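Setting up your Pasness garment steamer, part 2: filling, heating and your first shirt

If you followed part 1, your Pasness is out of the box, the hose is clicked in and you've found somewhere to plug it in that isn't behind the couch (I've been there). Now for the fun bit!

1. Lift the tank straight up off the base. It's a bit stiff the first few times, so wiggle it.

2. Fill it with cold water up to the line. I use plain tap water, but if yours leaves white crust in the kettle, go half and half with distilled.

3. Drop the tank back in until it clicks. No click, no steam. I lost a whole evening to that one.

4. Switch on and wait for the green light. Mine takes 30 seconds on a good day, and a little longer when the room is chilly.

Caution: keep your free hand away from the steam head, even while it's just sitting there. It spits when it first gets going, so point it into the sink for 7 seconds before it goes anywhere near your clothes.

5. Lay out what you're going to steam. Hanging is best for shirts and dresses, but sweatshirts and heavy knits stretch at the shoulders, so I do those flat on the bed, over something that doesn't mind a bit of damp. Straighten the collar first, then pull the sleeves out to the sides and smooth everything down with your palms. 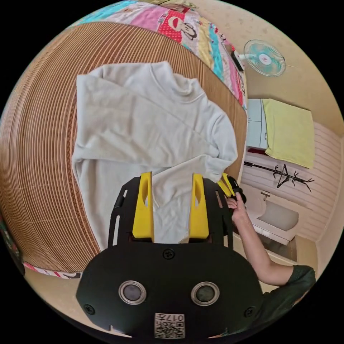
6. Start at the collar and work down, slowly. Hold the head just off the fabric and let the steam do the work. Go over prints from the inside only, please!

7. Leave everything to cool before you fold it or put it on. Warm fabric creases again in no time.

Note: if the orange light blinks, the tank is low. Switch off, unplug, top up, then go back to step 3.

When you're done, empty the tank. Aurel Ardeleanu wrote in to say he leaves his full all week with no trouble, and good for him, but mine started to smell like a pond. Descaling is in part 3.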